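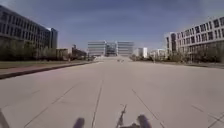 Rokeya Herath doubts that a machine will be folding her towels any time soon, and she told Jong-dae Jin as much before he had sat down for this interview. Jin didn't argue.

"Crossing open pavement is one job and a linen closet is another," he said. "On concrete you have room to be a little wrong. In a closet you don't."

Jin tests outdoor machines at Niller, and before that he spent seven years on shop-floor carts at Relis. Carts that carry stock from one end of a building to the other are good enough to buy now, he said. Shelving the stock is still a job for people.

"We gave an arm a bin of mixed shirts last July. It took 390 seconds to fold 8 of them, and I refolded two."

Herath, who had stayed to listen, asked about dishes. Plates are fine, Jin said - glasses and anything with a handle are slow, and a full sink is worse.

He would put his own money into delivery between buildings first. Curbs still cause trouble, and so do doors.

At home he has a robot vacuum. He moves the chairs for it on Thursday nights.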